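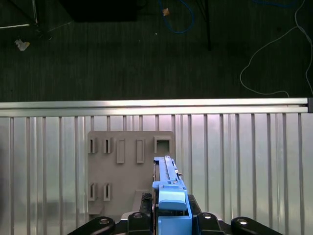

# Hetitero board set: data card

Maintainer: Hashini Jayawardena
Last revised: May 12, 2019

31 shares | 2 comments

## Summary

Hetitero is a set of demonstrations for learning short-range manipulation on a task board. Each example is one attempt at one feature of the board, recorded from a small camera at the wrist together with the state of the arm. The set holds 1000 attempts. Of these, 843 are marked as usable for training and the rest are kept with their fault labels.

The set was built to test whether a policy trained on wrist images alone can find its way to the right feature when the gripper hides part of the board. It was not built as a benchmark, and we have not compared policies on it in any formal way.

## Set-up

The gripper is blue, on a black wrist assembly, with a long narrow finger rail above a rounded block. The camera travels with it, so the gripper stays in much the same part of every image while the board moves behind it. With the wrist close to the board, the rail and block cover part of the right-hand side, including some of the lower right area. Models that rely on seeing the whole board will do badly from this position.

The board is a matt grey plate, roughly square, against a ribbed aluminium panel. An aluminium rail runs across the top of the panel, and carpeted floor shows beyond it. Nothing behind the rail is part of the task. Stands, cables and scraps on the carpet have been left in the images and are not labelled. Anyone who wants a clean background should crop at the rail, which gives a strong straight edge and is easy to find.

The ribs on the panel run vertically and pick up reflections, some of them faintly pink or blue. Simple edge detectors will lock on to the ribs before they find the board. The raised parts of the board cast soft shadows to their right when the light comes from the upper left, and these can be mistaken for openings at low resolution.

## Feature names

Names are given from the camera's side, reading left to right along the upper row.

- `slot_a`, `slot_b`: small raised slots with a narrow vertical opening.
- `tab_a`, `tab_b`: tall raised rectangular tabs. They are solid and extend lower than the slots beside them.
- `window`: the square open frame at the far right of the upper row. The ribbed panel shows through it.
- `slot_c`, `slot_d`: a further pair of small slots, directly below the first pair.
- `ledge`: the small protruding ledge near the bottom-left corner.

`ledge` is never a target. It is named only so that contact with it can be labelled.

## How an attempt is recorded

1. The operator picks up the next target from the list. The order is shuffled before the session and is not changed afterwards.
2. The arm goes to a start pose drawn at random from a box in front of the board.
3. The operator guides the wrist until the finger rail lines up with the target, then makes contact.
4. Contact is held until the operator releases the pedal -- this marks the end of the attempt.
5. The operator enters an outcome. Free-text notes are optional.

Two operators recorded the set, and each file carries an operator field with the value `p` or `q`. Their styles differ. Operator `p` tends to approach along a straight line and correct late. Operator `q` stops short, corrects, and then moves in. Please do not mix the two when measuring approach time.

Pauses have not been trimmed. Some attempts have a long still period at the start while the operator reads the target name. The loader can drop these with `skip_still`, which is off by default.

## File layout

Each attempt is a folder with the following contents:

- `wrist/`: colour images, numbered from zero
- `arm.csv`: joint positions, wrist pose and gripper opening, one row per image
- `meta.json`: target, operator, outcome and start pose
- `notes.txt`: present only when the operator wrote something

Times in `arm.csv` are taken from the arm controller. The camera clock was brought into line with it at the start of each session and was not corrected again until the next one. Drift within a session is small but present, and longer sessions show it more. If you need tight timing, use the first half of each session.

## Outcome labels

- `ok`: contact made on the named feature
- `wrong_feature`: contact made on some other feature
- `edge`: contact made on the rim of the board or on the ledge
- `stopped`: ended by the operator before contact
- `lost`: images or arm rows missing

Only `ok` attempts count as usable. We have found `wrong_feature` worth keeping for training a separate checker, as most of these are confusions between the upper and lower pairs of slots. The two tabs are confused with each other less often.

A second person reviewed every label against the images. Where the reviewer and the operator disagreed, the reviewer's label was used and the first label was kept in `meta.json` under `outcome_first`.

## Splits

The files `train.txt` and `held.txt` list attempts by folder name. Whole sessions were placed in one list or the other, never shared between them. An earlier split, made by attempt, gave scores that were far too good, as images from the same session share their lighting and background. Do not use the old lists if you have them from the Futier release.

## Known limits

- One board, in one colour. A policy trained here may have learned grey and little else.
- The board was always upright against the panel. It was shifted sideways between sessions but never turned.
- The finger rail blocks the target during the last part of many approaches. `window` suffers most. There is no second view to fall back on.
- The floor background is dim and the rail is bright, so fixed exposure clips one or the other. We favoured the board.
- There is no force signal. Contact is judged by the operator.

## Related sets

Leston uses the same file layout with a different gripper. Mridha is our planned follow-up, with the board turned through several angles and a fixed side camera added. Recording is due to start in July. Field names will stay as they are here, apart from `outcome_first`, which will become a list.

## Changes and corrections

Report bad labels by folder name, with the image number at which the fault shows. Corrections go to Hashini Jayawardena and are put into the next revision. Folders are never renumbered -- a withdrawn attempt leaves a gap.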